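# About the Traltach Lab

We're a small research team inside Grosteo, and we teach two-armed robots to put things together and take them apart. That sounds simple until you try it! A person picks up a small electric motor, turns it over, feels where it wants to come loose, and has it in pieces before the kettle boils. Getting a robot to do the same has kept us happily busy for 3 years.

Our main project is called Pratero. It's a training method, and the idea behind it came from Roel Van der Linden, who started the lab in a spare corner of the Van Wijk building. Roel noticed that most of our failed runs had one thing in common: both arms were trying to be clever at the same moment. So in Pratero the arms take turns leading. One arm holds or steadies, the other moves, and a learned signal tells them when to swap. We train on demonstrations, where a person guides both arms through the job, and we label the swaps afterward by hand (slow work, but we've grown fond of it).

Brushless motors are our favorite test. The parts are small and shiny, they're awkward to grip, and a part that lies flat on the table asks for a very different approach from one tilted up on its edge.
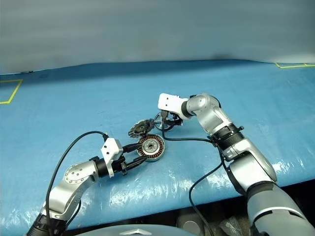
*Two-arm work on a disassembled brushless motor. The right gripper is holding a small round metal part above the table.*

So how well does it work? With 200 demonstrations, Pratero learned to pick up a motor part, pass it to the other arm and set it down upright in a way our older method never managed. What really got us excited was what came next. We gave it a motor it had never seen, added just 20 new demonstrations, and it caught on. Somebody ran down the hall to get the rest of us, and we stood and watched it go until well past dinner.
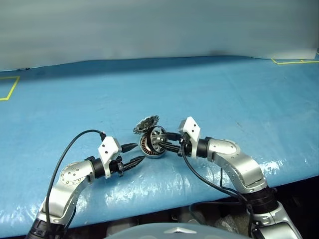
Gripping the hub is still the hard part. Come in at a slight angle and the fingers slide off, or the whole motor rolls away. We're now testing a version that lets the leading arm back off and try again, up to 5 times, before it hands over to the other one. Early runs look good — good enough that we've moved our February write-up back to fit them in.

There's plenty we can't do yet. Screws are a headache, cables are worse, and reflections on metal still fool our vision model more often than we'd like. We keep a running list of these problems on the lab wall, and new people get to pick one on their first morning.

We love visitors, and we love questions even more. If you work on two-handed robots, or you have a box of odd little motors you'd like to see taken apart, write to us at the Traltach Lab and we'll find a time for you to come by.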